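Speaker notes – "Eating Alone in Public"
Last updated: May

Opening (slow down, you always rush this part)

Hi everybody, thanks for coming out on a Saturday. I'm going to talk for a while about eating by yourself in restaurants, and why I think it's one of the best things a grown person can do. Quick show of hands: who here has sat down alone for a full dinner this year, no laptop? (Wait for hands. Don't comment on the number, just smile and go on.)

I started because of work. I was on the road for Zumitach, fixing billing systems in towns I couldn't have found on a map, and for the first few months I ate in my hotel room every night. Sandwich on the bedspread, TV on, crumbs everywhere. Then one night in Zelomholm the vending machine was broken and it was either go out or go hungry.

So I went out! I stood across the street from a noodle place for a good long while before I went in. I was sure everyone would look up. Two people looked up, and one of them was the dog.

(Pause for the dog.)
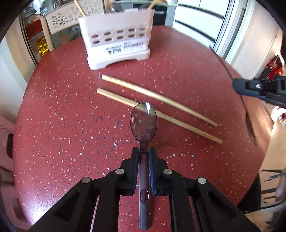

Part one: the table problem

The first hurdle is the host stand. "Just one?" I used to hear that "just" like a slap. Now I say "one, please" and I ask for the table I want. Ask! The worst they can do is say it's reserved. I like a wall behind me and a view of the door, and my sister-in-law says that makes me sound like a gangster, but it's really so I have something to look at.

Counters are great for beginners. You face the cooks, there's always something going on, and the person next to you is probably alone too. Booths are for later, once you've got some nerve built up.

Go early the first few times. Five-thirty is a lovely hour to eat alone – the staff are still fresh and you're not holding up a four-top. (If there are any restaurant people in the room, this is where they nod.)
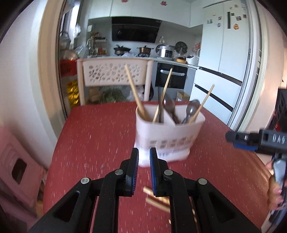 And bring something to read, but make a deal with yourself that it stays closed until the food comes. I cheated on that rule for years. I'd have my phone out before I had my coat off, and I couldn't have told you one thing about the room I was in.

Part two: the log

OK, so I keep a log. I know. It has 200 meals in it, and each one gets 2 lines: what I ate and what I overheard. That's all. My best overheard line came from a diner in Nautiyal, where a man told his wife he had never liked the boat. They'd had it for seven years! She just kept buttering her roll.

(Read one or two more from the notebook if the room is warm. Skip if you're past the halfway mark.)

What the log taught me is that I remember the solo meals far better than the ones with company. With friends I remember the friends. By myself I remember the soup, and the rain on the awning, and how long the bread took.

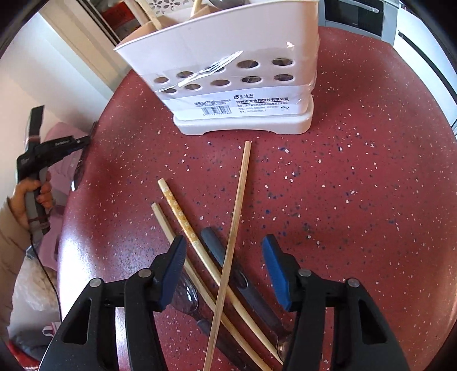 The organizer of the Corico lunch group told me she disagrees with all of this, and that a meal without anyone to talk to is only refueling. I told her I'd put that in the talk, so there it is. She has a point about holidays. I still wouldn't do Thanksgiving.

Part three: homework, then questions

Pick a place you already like. Go by yourself this week, order dessert, and stay until you've finished it. If somebody asks whether you're waiting for anyone, say no and ask what's good.

(Leave time for questions. Someone will ask about safety at night, so have the answer about sitting near the staff ready. Water is under the lectern.)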